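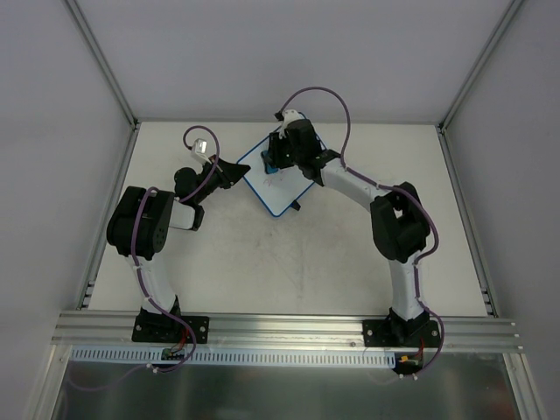 Virgil Bogdan
Recording Secretary, Trumevcombe Cemetery Association

Minutes of the Regular Meeting
Sep 18, 2021

The president called the meeting to order at 9:35 a.m. in the township hall. A quorum was present. The sexton joined by phone.

Minutes. The August minutes were read. One correction: the lot transfer in Section C went to the daughter of the original owner and not the niece. Approved as corrected.

Deaths since last meeting. The names of members who died since the August meeting were read and a moment of silence was kept. Cards have gone to the families.

Bills. Mowing and trimming for August came to $736, which includes the extra pass along the creek fence after the storm. Motion to pay, seconded, carried.

Grave opening fees. The fee for a weekday cremation burial is $300 and has not changed in several years. The sexton said his cost for fuel and sod has gone up but he is not asking for more at this time. The board left the fee alone and will look at it again in the spring. The Saturday surcharge stays at $50. Funeral homes are still calling to ask whether the surcharge applies to Friday afternoons. It does not. The secretary will put this in the next letter to them.

Records. The old lot cards are being typed into Fusura. Sections A and B are done. Section C has 7 graves where the card and the stone do not agree on the year of death. The secretary will check these against the obituaries at the library and the county death index before anything is changed. Families who have a funeral program or newspaper notice for anyone in Section C are asked to send a copy.

Obituary binder. A member asked if the binder in the hall entry could be kept up again. It stops in 2014. The secretary will take it over for now. Notices should be dropped in the mail slot with the name of the newspaper and the date written on the back.

Stones. Jitaru Monument reset the two leaning markers near the east gate. The invoice has not come. The base of the Aradden family stone is cracked through and needs to be replaced. Under the bylaws this is the family's expense. A letter was sent to the last address on file and was returned. A member thinks there is a grandson living out of state and will try to get an address. In the meantime the sexton will rope off that side.

Flowers. Fall cleanup was discussed at some length. Motion that all silk and plastic arrangements be removed by the sexton on the first Monday of November, with saddle arrangements on upright stones exempt. Seconded. Carried, one opposed. A sign will go up at both gates.

Water. The spigot by the tool shed drips. Tabled.

New business. None.

Adjourned 10:50 a.m.

Respectfully submitted,
V. Bogdan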